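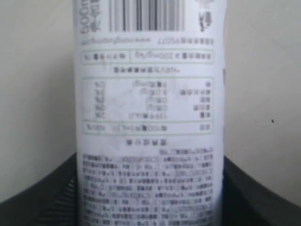
Skirel Search the site Enter keyword Go

Home | Newsletter | Labels and Packaging | Storage | Back Issues | Contact

Bottle labels: reading the back panel before shelving

The drinks shelf at Flullinlow has been re-sorted by label data. Until Monday the bottles were grouped by color and cap, a system that kept the shelf neat and made stock checks slow. Two bottles from the same producer can carry very different panels, and two that look unrelated can hold the same volume and have the same shelf life. The new sheet records what is printed on the back of the bottle, in a fixed order, and ignores the front design.

The order is as follows. Barcode first, then stated volume, then any license or standard number, then the nutrition table. Storage instructions and dates go in the last column. Where the date is on the cap or the neck, enter the position as well as the date, so the next person does not have to turn the bottle over twice.

On Chinese labels the nutrition table normally has three columns: nutrient name, amount with unit, and NRV%. NRV stands for nutrient reference value. The percentage relates the stated amount to a reference daily intake. It says nothing about the rest of the bottle's contents, and it should not be copied into the column we use for percent juice or percent concentrate. Four entries on the old sheet had this error. They have been corrected.

Check the base of the table before copying any amounts. Some panels state values per 100 ml, others per serving. A 500 ml bottle with values per 100 ml has to be multiplied by 5 to get the bottle total. Enter the value as printed and put the base in its own field. The sheet does the multiplication.

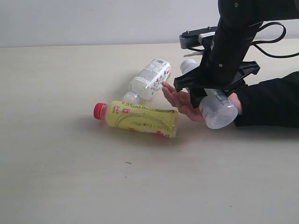
Bottles are laid on their sides for reading. An upright bottle shows only part of a wraparound label, and the print toward the edges is compressed by the curve. Lying down, the bottle can be rolled a little at a time and the text read in strips from one seam to the other. Use a flat, pale surface with even light from overhead. Direct light from one side puts a bright stripe along the label, and small gray print disappears in it.

Roll in one direction only. Start at the seam, finish at the seam, and then read the cap. If the label is printed so that the text is upside down from where you stand, turn the bottle end for end before starting. Reading inverted numerals is the main source of swapped 6 and 9 entries on the Avram list.

Work with a small group on the table and keep the rest in the crate. Finished bottles go back on the shelf before the next group comes out. Tighten each cap before laying the bottle down. Bottles already opened are not part of this check and stay in the refrigerator.
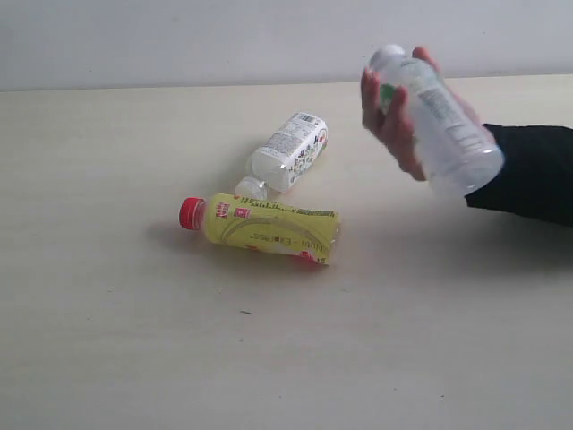 At the table: yellow label with red cap, white label behind it, clear bottle in hand.

Clear bottles need one extra step. If the print is hard to read against the contents, hold a sheet of white paper behind the bottle. If the bottle has no label at all, it does not go on the drinks shelf. Give it a tag with the date it was found and move it to the holding bin, where it stays for 30 days.

Label colors are still entered, in a free text field at the end of the row. They help in finding a bottle on the shelf but are no longer used for sorting. Use plain words (yellow, white, green) and give the cap color separately. Where a label mixes scripts, copy the Latin letters exactly and leave the product name field for whoever can read the rest. Do not guess at a name from a partial word.
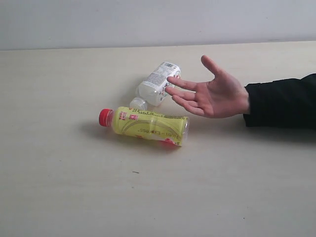 Editor, Labels and Packaging
Skirel Newsletter

The Lisis scanner reads most barcodes on the first pass if the bars run along the length of the bottle. Bars that run around the curve are slower, and a narrow code near the seam may not read at all. After 2 failed passes, type the number by hand and mark the row M. Rows marked M are compared with the bottle again at the next stock check.

The revised sheet is in the shelf folder. The old color chart stays on the wall through January and will then be taken down. Corrections to existing rows should be made in the sheet itself, with the previous value left in the notes field.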